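Home Organization, Evening Course
Handout 3: Small things and where they live
Instructor: Dragica Pavlović
Hendton Adult Learning, Room 4
Updated 2017-02-20

Hi again, everyone! I promised I'd type up my notes from the drawer session because half of you were writing on the backs of envelopes (and one of you on a hand, you know who you are). I've added a few things I forgot to say out loud and taken out my long story about the Kovačević kitchen, which you can ask me about at the break.

So, drawers. We start with drawers because they're small and you can finish one in an evening. Closets are for April. If you jump ahead to a closet now, you'll have everything you own on the bed at eleven at night and you'll end up sleeping on the couch. I've done it twice.

1. Empty container first

Before you sort a single thing, put the empty organizer out on a flat surface and leave it there. Don't start dropping things in! I mean it. Look at how many spaces you've got and how big they are, and then go and look at what you own. Most of us do it the other way around: we buy a divider at Etetti on a Saturday mood, fill it up in the car practically, and then wonder why the scissors don't fit.

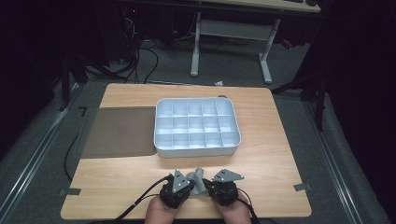

A fifteen-space tray, three rows of five, is what I'd call a good starter. It's enough to hold a week of socks for two people or one person's whole life in buttons, and it isn't so big that you start keeping things just to fill the gaps. Equal spaces are easier than mixed ones when you're new at this. With mixed sizes you'll spend your evening playing puzzle games with a stapler.

Measure the inside of your drawer before you buy. The inside! Width, depth front to back, and height with the drawer closed. That last one gets people, me included. I had a lovely tray that jammed under the dresser frame and I had to get it out with a butter knife.

Put something soft down if your table scratches. A thin mat beside the tray also gives you a landing spot for the things you're undecided about, and I'd rather see the undecided things sitting together on a mat than spread over the whole table.

2. Socks, since everybody asked

I know, I know, socks. But look, they're the best practice material in the house. They're cheap, they're all more or less the same size, and you won't get sentimental (mostly). Bring a bin of clean ones to the table and take them out one at a time. Lay each sock flat, cuff pointing away from you, toe toward you. Smooth it with your palm. Check the heel and the toe for thin spots while it's lying there.

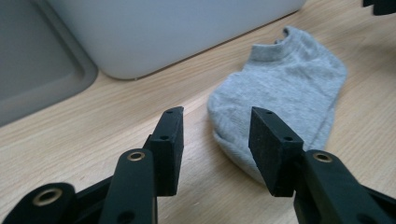

If you can see daylight through the heel, it goes in the rag bag and we don't discuss it any further. If it's fine, it waits for its partner. Give the singles until the next laundry day and then let them go. I used to keep a shoebox of singles and I'm fairly sure they were breeding.

Once you have a pair, there are a few ways to go:

The flat fold. One on top of the other, fold in thirds, stand it up in its space. Great for ankle socks and for small compartments. This is my favorite and it's what we'll practice.

The tuck. Fold in half and tuck the toe end into the cuff. A little chunkier, but it holds together if you've got kids who dig.

The ball. You all do this already. It stretches out the cuff of the poor sock on the outside and it takes up twice the room. I won't be angry. I'll be a bit sad.

Try the fold on one pair and set it in a compartment before you do all of them. If it bulges up past the rim, fold it narrower. If it flops over, the space is too big for a pair that thin and you can put two pairs together.

Gray ones, black ones, navy ones: sort these in daylight. Under a kitchen lamp at night I can't tell navy from black and I don't think you can either.

3. The bin question

There's always a bin. Somebody in the second row wanted to know whether you could skip the tray and just keep a big bin for socks, one deep plastic tub, everything in, done. And I said what I always say, which is that a bin is for carrying and a tray is for keeping. 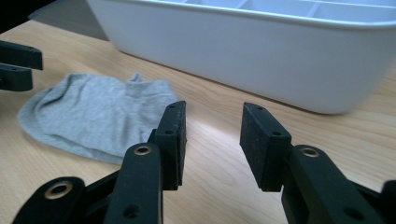
Joanne disagreed, and said that with four boys at home a bin is the only thing that has ever worked, that she gave up pairing years ago and buys one kind of sock in one color so any two will match. Fair enough! I've thought about it since and I'm putting it in the handout. If every sock is the same, a bin is fine. You'll have some rummaging, but no matching, and that's a trade plenty of families would take.

For the rest of us with a mix, use the bin to bring things to the table and to take the leftovers away again. Keep it at the back so it isn't between you and the work.

4. Where to go next

I'm pasting in my short piece from the Atitz neighborhood newsletter, because it covers the button and hardware version of all this and a few of you wanted it.

"A Place for Every Little Thing"
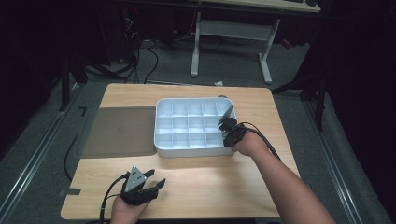 400 words, a two-minute read

Start in the middle of the table with your tray and keep both sides clear for your elbows. Sort into rows, left to right, with the things you reach for most in the row nearest you. Screws get a row. Batteries get a row (tape the ends of the nine-volts, please). Leave a few spaces empty on purpose, because next month you'll bring home something you hadn't planned on.

Labels are optional. I label for other people and never for me.

For next time: one drawer, finished, whichever you like. Bring the inside measurements on a piece of paper and three things you couldn't find a place for.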